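The Premium Ice Habit

16 Aug 2023

The bar on the ground floor of the Flevirier hotel charges $26 for a whiskey on the rocks. There is one rock. It is a cube the size of a baby's fist, clear enough to read the menu through, and it accounts for a fair share of the bill.

Clear ice used to be a bartender's side project. Now it comes by truck. Sorkomari, which cuts and delivers it to bars in four cities, sells a case of 50 cubes for $47, and the bars I called in July all told me the same thing: it melts slower, so the drink stays stronger.

I have my doubts. A big cube does melt slower than a handful of small ones, for the simple reason that less of it touches the liquid. That is a matter of size. A cloudy cube of the same size, made in a silicone tray for pennies, ought to do nearly as well. I asked Sorkomari for its test results and got a brochure.

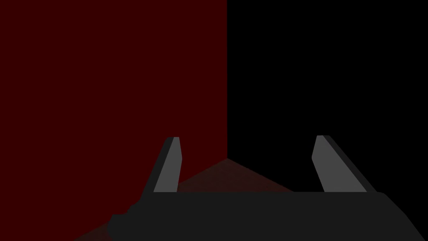 Dark gray against black: a gripper in a computer rendering.

So I ran my own test, such as it was. I bought two glasses of the same make, put a Sorkomari cube in one and a cloudy homemade cube in the other, and poured the same cheap bourbon over both. After half an hour the clear one was a little larger. I could not taste the difference, and neither could my sister, who has a better nose than I do and no interest in being polite.

The home market is where the claims get silly. Kusteck sells an insulated box that freezes water from the top down, pushing the trapped air to the bottom, where you saw it off. It works. It also takes up half a freezer shelf for a full day and makes 2 cubes. Tsuji offers a brass press that squeezes a lump of ice into a ball, and the lump has to be clear to begin with – which means buying the box too.

None of this would bother me if the sellers just said the stuff is pretty. It is. I caught myself turning the glass to look at it. But pretty is a hard thing to put on an invoice, so we get talk of dilution curves and mineral purity instead, and a drink that cost $19 last summer.

Ask for the regular ice and see what they charge you. At the Flevirier, it was the same price.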